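Last updated: 1 Feb 2019

Skeravholm Manipulation Group
Minutes of the project meeting, Zaki tidying task

Present: Meenakshi Subramaniam (chair), Ilir Yordanov, Oskari Salminen, Manikandan Gowda (minutes)
Apologies: Ajith Shenoy

1. Minutes of the previous meeting
Agreed with one correction. Under item 3, "release height" should read "approach height".

2. Training set
OS reported that the set now stands at 1000 demonstrations, all recorded by hand guidance. The labels have been checked against the operator log. MS asked whether failed grasps had been kept. OS confirmed that they are kept and marked, and that they are left out of training for the present.

3. Results of the comparison
IY presented the comparison between the single-stage policy and the two-stage policy (choose the grasp point first, then plan the closing motion). Each was given 70 trials on the same object list. The two-stage policy did better on small rigid objects. There was no clear difference on soft objects. IY noted that most failures of the single-stage policy came from closing the fingers too early.
MG asked that results be reported per object class as well as overall. Agreed.

4. Cluttered table condition
IY described the layouts used for this condition. Clear containers and patterned cloths are kept in the set, and the grasp point has to be found among shapes that are not targets. In the layout below the gripper has the green ball between its fingers just above a blue object, and the printed orange berries on the cloth are round as well, so a method that relies on outline alone has a poor basis for choosing. The contents of the clear drawers add further shapes behind plastic. MS asked for the false detections on the cloth pattern to be listed separately from those on the drawers.

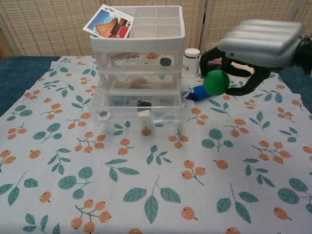
5. Repeatability
OS proposed repeating 10 layouts with a second operator. Agreed. The Skavora bench will be used and the order of layouts will be drawn in advance.

6. Write-up
The draft is to be 4 pages plus references. MS will circulate an outline. Submission is planned for July.

Actions
IY: per-class table; separate list of false detections
OS: second operator runs
MS: outline of draft
AS: check the Hedetico calibration file before the repeat runs

Contact: Skeravholm Manipulation Group office | Copyright Skeravholm | Back to top

Related items
Zaki tidying task: object list
Operator log format
Notes on hand guidance
Skavora bench booking rules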